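Captain unavailable on the morning of the match: who may toss?

Posted in Club Cricket Help, Laws and Playing Conditions

Briscombe 2nd XI Secretary
Our appointed captain tested positive for Covid on Friday evening and we are due to play Halliday on Sat 29 September. The vice-captain is on holiday. Our team sheet went to the league on Thursday with the captain's name on it. May another player take the toss, and must he be one of those already on the sheet? We should also be grateful to know whether a replacement may bat and bowl.

Pradmont Scorer
Any of your players can do it. We have done this twice and no objection was raised.

Stisov Umpires' Panel
The Laws of Cricket provide that where the captain is not available, a deputy shall act for him. If the captain is absent at the time of the toss, the deputy must be one of the nominated players. The sheet sent on Thursday is normally treated as provisional. The nomination that counts is the one handed to the umpires in writing before the toss, and a player named on it may bat and bowl in the usual way.
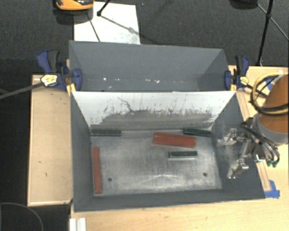

Clubs are advised to inform the umpires and the opposing captain at least 30 minutes before the start. Please also consult your own league's regulations, as some competitions impose a registration deadline and a fine for late changes.

Briscombe 2nd XI Secretary
Thank you. The league has confirmed that the amended sheet will be accepted at the ground.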